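4.2 Reporting rules for simulated pick-and-place

Good practice in simulation starts with saying plainly what counts as a grasp, and we were delighted by how much a few written rules improved our own logs. Under the Nusonholm rules, a trial may be scored as a hold only while the object sits between both fingers – contact with the palm alone is logged separately. Every object on the work surface is listed, including those the task never asks for.
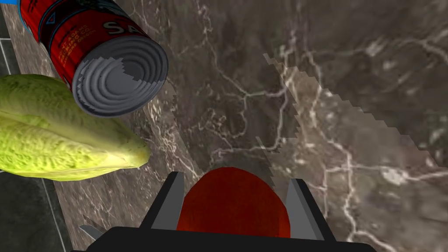 We applied the rules to 2,458 trials in 163 kitchen layouts, and the gains showed up quickly. Labels that two annotators had read differently now matched in all but 9 layouts.

Views with no object in them deserve the same care. An open, empty gripper over bare floor is still a valid state, and rule 13 asks that such views be kept and tagged (Figure 3).

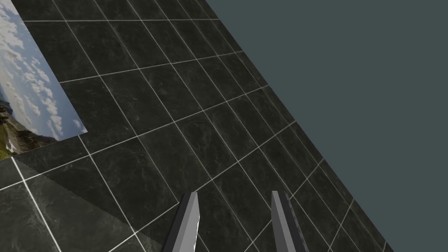
Figure 3. Wrist view with the gripper open over the tiled floor.

Žukauskas objected in review that keeping every empty view would swell the archives and slow down audits, and asked for a cap per trial. It is a fair point, and a really useful one! The Vukico release therefore allows thinning, provided the interval is stated in the log header – Nimis logs already carry that field.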